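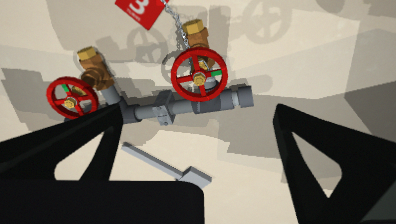
Workshop tips: teaching the software to turn a handwheel

Paint one spoke before you do anything else

A handwheel with four matching spokes looks the same every quarter turn, and your tracking code will happily tell you it hasn't moved when it has gone right the way round to the next spoke. Put a green mark on one spoke of each wheel, well out towards the rim, and the trouble goes away. I spent most of a July fortnight adjusting filters before I thought of it, and I still blush. Pick a colour that appears nowhere else on the job. Green against red is easy to pick out, even with a cheap colour threshold, and it holds up nicely when a wheel is tilted and the rim looks more like an egg than a circle.

Count turns in the software, and let it add up past a full circle

The tag on the chain is there for people, but it's no bad thing to have the planner work to the same number. Keep a running total of the angle, and add each little change to it as it comes in. If you simply read the angle off the mark each time, you'll lose your place the moment it passes the top. When the gripper lets go to take a fresh hold, freeze the total, then check it against the mark before starting again -- it takes a blink and it has saved me many a muddled run.

Be patient with shadows

A wheel throws a wheel-shaped shadow, spokes and all, and with two wheels side by side you may find the detector proudly reporting three or four. My first version (I called it Truvo, and I was very fond of it) used to go after the shadows with great determination. Two things helped. The first was asking for colour as well as shape, so that a grey ring on a beige wall doesn't qualify. The second was checking depth, as a shadow lies flat on the wall and a wheel stands off it. Do both if your computer can manage them.

While you're in the simulator, move the lamp. I ran 100 lighting positions overnight and learned more from the bad ones than from anything I'd read. Then I got carried away and went up to 607, and I can't say the rest told me very much!

Leave room for the fingers

It's very easy to plan a lovely grip on the wheel and forget the pipe running underneath. Give the planner a simple box for every fitting, clamp and end cap, and make each box a little fatter than the real thing. Do the same for the gripper itself, the wide body as well as the fingertips, as it's usually the body that catches. Loose things want a box too. A lever lying under the pipework is just the sort of object that gets left out of the model, and then you wonder why the arm has stopped for no reason.

If a wheel sits at an angle, line the wrist up with the stem and work from there. The hexagonal nut at the hub is a good landmark for it. A wrist set square to the wall will start a tilted wheel well enough, then bind part way round.

Keep your settings in one file

Narayanan Thevar put me on to this and I've thanked him ever since. Colour limits, box sizes, turn counts and grip force all live in one plain text file, with a note beside each saying when it was changed and what for. Mine had 23 entries when I last tidied it, in November 2019, and 4 of those did nothing at all. Save a copy alongside every run. When something that used to work stops working, compare the two files first, and have your cup of tea while you do it.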